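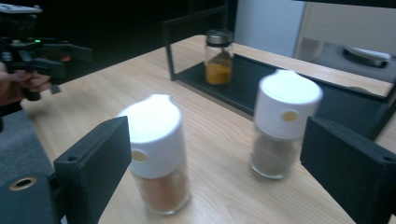

Zirnitau (video game)

Zirnitau is a trading and town management video game developed by Grukley and published by Zadley. It was released for Windows on May 15, 2019, with a version for macOS following in August of the same year. The player runs a small warehouse in the harbour town of Zirnitau, buying goods from ships, storing them and selling them on to shops, inns and households. The game was designed by Touran Farahani, who also wrote most of its dialogue.

The game is played from a fixed overhead view and is single-player only. A mode for two players on one computer was shown before release but was dropped.

Contents
1 Gameplay
1.1 Trading
1.2 Storage and spoilage
1.3 Town council
2 Setting
3 Development
4 Release
5 Reception
6 Updates and expansion
7 See also

Gameplay

A full campaign of Zirnitau lasts for 20 in-game seasons. Each season is divided into days, and each day into a morning, when ships are unloaded, and an afternoon, when customers visit the warehouse. Time is paused while any menu is open. The player may end a day early, but unsold perishable goods still lose value overnight.

At the start of a campaign the player chooses one of three family backgrounds. The dock family begins with lower unloading fees, the shop family with two regular customers, and the farm family with a cart that can be sent inland. The choice also changes a number of early conversations, and one of the endings can only be reached with the farm family.

Trading

There are 44 kinds of goods in the base game, among them salt, timber, wool, lamp oil, dried fish, spices and paper. Prices are set separately for each district of the town and respond to what the player and the rival merchants have sold there. Selling a large amount of one item in the same district pushes its price down for several days, and the effect spreads more weakly to the districts next to it.

Haggling is handled with a short card game. Both sides hold a hand of arguments, such as a complaint about quality or a mention of a competing offer, and play them in turn until one accepts or walks away. A merchant who walks away will not return until the following season. Haggling can be switched off in the options menu, in which case every deal is made at the average of the two opening prices.

Debt is an important part of the opening seasons. The campaign starts with a loan of 600 crowns from the harbour bank, repayable by the end of the first year. Players who miss the deadline are not defeated outright - the bank takes control of one storage room and rents it back to them.

Storage and spoilage

Goods take up space on a grid, and rooms can be fitted with shelves, racks, barrels and cupboards. Some goods affect those stored beside them. Lamp oil lowers the value of tea and flour, while salt placed next to dried fish slows its decay. The rules for these effects are not listed in the game at first and are written into the warehouse ledger as the player comes across them.

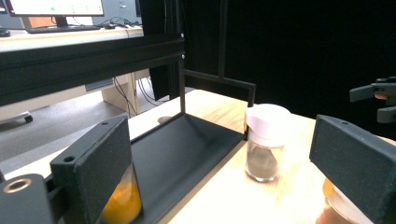

A glass jar with a white lid standing on a wooden tabletop.

Containers can be bought from the glassmaker or the cooper. Glass is the more expensive of the two and breaks more often in transit, but it protects its contents from damp. Labels can be typed in by the player and are used by the sorting tool, which moves all goods with the same label to a chosen shelf. Goods without a label can still be sold but take longer to find, which costs time in the afternoon phase.

Rats, damp and fire are the three random hazards. Each can be turned off before a campaign begins. Fire was made rarer in the first update after a number of players reported losing a warehouse within the opening season.

Town council

From the second year the player may buy a seat on the town council, which meets once a season to vote on taxes, harbour repairs and the opening hours of the market. Votes can be influenced by gifts, favours or supporting another member's proposal. The council can also ban a type of goods for a season. Banned goods may still be sold through the back door of certain inns, at a higher price and with a chance of being fined.

Setting

Zirnitau is set on an unnamed northern coast. The technology shown in the game is mixed: ships are powered by sail, but the town has printed newspapers, gas street lamps and, in the last few seasons, a railway station. The town is divided into five districts, the largest being Priedītis, a hillside quarter named after the pine wood that once covered it. The remaining four are Lower Harbour, Ropewalk, Glass Street and the Meadows.

The story concerns the arrival of the railway and its effect on the harbour. Depending on the player's votes in council, the line is built through Priedītis, along the waterfront or outside the town altogether. Each route closes some shops and opens others. The main rival, a merchant called Aunt Odla, owns land on two of the three routes and will offer the player a partnership if relations with her are good enough.

Development

Farahani began work on the game as a paper prototype, using cards for goods and a sheet of squared paper for the warehouse. The storage grid was the first part to be finished and changed little afterwards. The town, the council and the story were added when the project moved to a computer and Grukley took it on as its second commercial release. 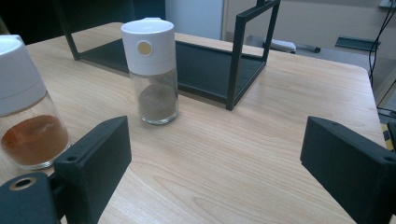 The price system went through several versions. In the earliest, every household in the town was simulated separately, with its own cupboard and weekly shopping. This made prices hard to read, and testers tended to assume that they moved at random. The team replaced it with the present district model, in which each quarter of the town acts as a single customer with a list of needs. Parts of the older system remain in the game: named characters such as the innkeepers and the schoolteacher still keep their own stock and will mention in conversation when they are running low.

The haggling cards were added late. Farahani had first planned a simple slider, but found that testers moved it to the same point each time. The card version was tried with the dock foreman only, then extended to all merchants.

The art was drawn by hand and scanned, with colour added digitally. Buildings have separate drawings for each of the four times of year. The music is played on accordion, clarinet and double bass, and the piece heard in each district gains or loses instruments according to how well that district is doing.

The script contains 657 separate conversations, many of them only a few lines long. A number are tied to a particular combination of season, weather and stock, and are rarely seen in ordinary play.

Release

Zadley announced the game with a short trailer and opened a free demo covering the first season. Progress from the demo could be carried over into the full game. The Windows version was sold as a download only. A boxed edition, with a printed map of the town and a cloth-covered notebook based on the warehouse ledger, was sold through the publisher's own shop and was not reprinted.

The macOS version was delayed by a fault in the save system. Saves made on one system can be opened on the other, apart from those that use custom labels with accented letters, which must be renamed first.

Reception

Reviews were mostly favourable. The storage rules and the way goods affect one another were widely praised, as was the music. Several reviewers liked the ledger and the fact that it leaves the player to discover things by trial. Opinion on the haggling was divided, some finding it the best part of the game and others switching it off after a few hours.

Criticism centred on the middle of the campaign. Once the loan was repaid and a second warehouse bought, some reviewers felt there was little pressure until the railway story began. The text size was also criticised, particularly in the ledger, where it could not be changed in the release version. The council was described in more than one review as hard to follow, with members changing their vote for reasons that were not shown.

The game found a steady following among players who run it as a sandbox. A setting that removes the season limit, included at release but placed deep in the options menu, was moved to the main menu in response.

Updates and expansion

The first update reduced the number of fires, added adjustable text size and corrected a fault that let players sell the same barrel twice by moving it during a conversation. The second added a page to the council screen showing each member's interests and past votes.

An expansion, Inland Roads, added three villages that can be reached by cart, along with a toll system and new goods including honey, cheese and clay pipes. Weather on the roads is worked out separately from weather in the harbour. The expansion can be added to a campaign already in progress, but the villages do not appear until the start of the next season.

Grukley released the tools used to write the conversations after the expansion came out. Player-made additions are loaded from a folder beside the save files and are marked with a small star in the ledger. Two of them, a winter market and a set of extra haggling cards, were later included in the main game with the permission of their authors.

See also

Business simulation game
City-building game
Inventory management in video games
List of trading video games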